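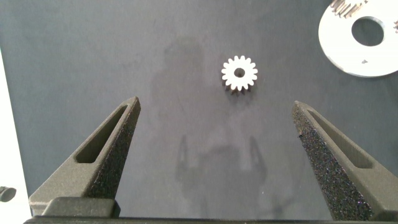

Bellov Small Gears
Parts list and data card, revision 4

Summary

Bellov is a set of printable spur gears for desk models, classroom gear trains and light hand-cranked mechanisms. The set holds 107 parts: 82 spur gears, 13 spacers and 12 test coupons. All gears are straight-toothed with a plain round bore. There are no helical or bevel parts in this release. Worm gears are kept in a separate set, Gurkska, which has its own license.

Contents

parts/spur gear models, one file per part
parts/spacer spacers, same bores as the gears
parts/coupon bore and tooth fit tests
tables/gears.csv nominal dimensions
tables/measured.csv caliper readings from printed parts
NOTES.txt changes between revisions

File names

Each gear name gives module, tooth count, face width and bore, in that order. Module and bore are in tenths of a millimeter, face width in whole millimeters. m10_t16_w5_b50 is module 1, 16 teeth, 5 mm wide, 5 mm bore. Names in revision 2 and earlier put the bore before the width. Scripts written for those revisions will read the two fields the wrong way around without raising an error.

Geometry

Pressure angle is 20 degrees throughout. Gears below 17 teeth have a profile shift of +0.2, and the shift is listed in the column x_shift. Center distances for pairs that include a shifted gear can't be taken from the tooth counts alone. Use the column pair_center, or work them out from the shift values. Tooth tips are rounded on all gears with 20 teeth or fewer.

Backlash is built into the models at 0.1 mm per gear. Don't add more in the slicer.

Printing

Reference parts were printed flat, bore vertical, in white PLA:

nozzle 0.4 mm
layer height 0.15 mm
walls 4
infill 100 percent
nozzle temperature 200 C
supports none

Print the coupon for your bore size before printing a full gear train. If the shaft won't enter, change horizontal expansion in steps of 0.05 mm. Scaling the whole part changes the module and the gear will no longer mesh with the rest of the set.

First-layer flare on the lower face is the usual cause of tight meshing. Trim it with a knife or turn on elephant foot compensation.

Measurements

measured.csv has 175 rows. Each row is one reading on one printed part, with columns part, feature, nominal, reading and batch. Features are outside diameter, bore and face width. Readings were taken at room temperature with a digital caliper, resolution 0.01 mm. Bore readings in batch C were taken with the inside jaws slightly out of line and run low. They are kept in the table and marked with flag = 1.

Wear

One 16-tooth and one 32-tooth gear were run dry by hand crank for 3000 turns of the smaller gear. Results are in NOTES.txt under "crank test". No motor-driven test has been done, and no load rating is given.

Known problems

The 12-tooth gear with the 6 mm bore leaves a thin wall under the tooth roots. Use the 5 mm bore where possible.
Two spacers in the Stesero bundle of revision 3 had the wrong height. Both are corrected here.
The STEP export of m15_t40_w8_b60 has one open edge. The STL is fine.

License

Models and tables: CC BY 4.0. Credit as "Bellov Small Gears, Jalali".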